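Okley open afternoon, August

Drernomar had its hand-held gripper kit on show at Okley last month, and I went along with Tolera Wako, who is looking for something to use at Hitulach. Doors opened at two. We were given coffee and a talk by Hilkka Tikkanen, mostly on price. The kit is 115 a month to hire, with a nine-month minimum. Training for two people is included – travel is not.

After the talk we went through to the demonstration room in small groups. Valtteri Kallio ran ours. He said one set of pads should last almost 3000 grasps, and that spares are sold in pairs.
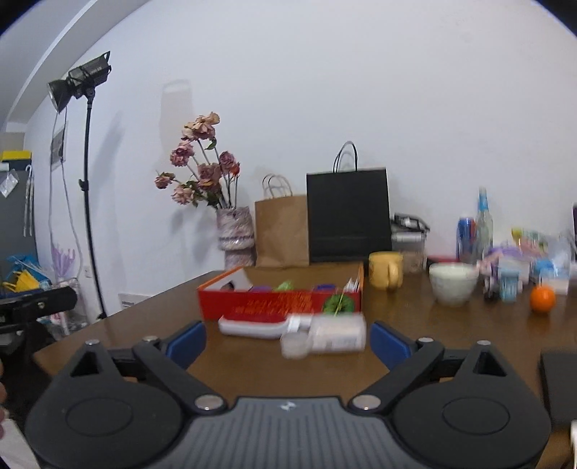 The Drernomar gripper is worked by hand, so a new operator can start without knowing how to drive an arm. Tolera asked why the practice table was so full, and Valtteri said customers' tables usually are. The blue pads face each other across a wide gap, and a white bottle on its side, like the one near the red box, was the sort of thing Tolera wanted to ask about. Bags with loop handles interest him more. He has asked for a quote and a week's trial.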